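January 28, 2025
by Adom Nartey

Back in September I said I'd have the two arms running before the holidays, and a few of you have been kind enough not to bring it up since. So let me catch you up properly, because a lot has happened out here in the garage, and most of it has happened on a screen.

For anyone new, I'm putting together a two-armed robot at home, with a good deal of help from the folks at the Pestidura workshop over in Andovbridge, who let me use their bench and their good drill press on evenings when my own garage is too cold to hold a screwdriver. The robot is called Miranda (my daughter picked it, and I've grown fond of it). The frame is bolted up and the wiring is maybe half tidy. While I wait on the last batch of motor mounts I've been doing all my practicing in simulation, using a little house I stitched together from free room models and whatever textures I had lying in a folder. I am no decorator! Hexagon tiles, posters, an orange floor, it all went in, and I kept meaning to go back and calm it down and never did. 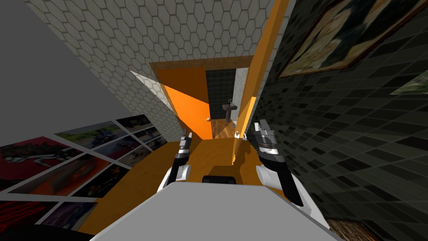 The first thing I had to sort out was where the arms should rest between jobs. I had been starting them folded in close to the body, which looked neat and caused me no end of grief, as the elbows would swing wide on the way out and clip anything nearby. Now they start reaching forward with the grippers open and facing each other, and the path to whatever comes next is so much shorter. It took me 28 tries to settle on joint angles I liked, all written down in a notebook that has coffee on it, and I'm copying them onto the real controller this week with the speed limit turned way, way down.

I also spent far too long on the camera views. I wanted one looking out over the body, so I could see both arms together, and another down close to the gripper, where the fingers meet whatever they're reaching for. Switching between the two still makes me a little seasick. I'd get an arm lined up beautifully from the high view, hop down to the close one, and find I was a thumb's width off to the side. My neighbor tried it for ten minutes and had to go sit on the step.
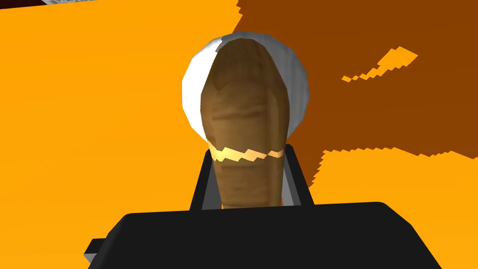 Grasping is the part I love, and the part that eats my evenings. My old habit was to come in fast and squeeze hard, and in the simulator that sends things flying off the table in ways that would be funny if I weren't on attempt number 400. So I rewrote the closing routine in 4 stages, with a pause after each one where the program checks how far the fingers have moved against how far I asked them to. If those numbers disagree by too much, it backs off and waits for me. It's slow, I know. I have time to drink my tea.

The routine is built on top of a small motion library called Marari that one of the Pestidura regulars wrote years ago, and I've sent him a patch for the rounding trouble I complained about last time. If you've been using the version I shared, please grab the new one, and check your finger travel limits again afterward, as the old settings file won't carry over.

Next up is mounting the left arm for real. I still need to find the longer bolts, which I'm fairly sure are in the blue coffee can, wherever that has gone.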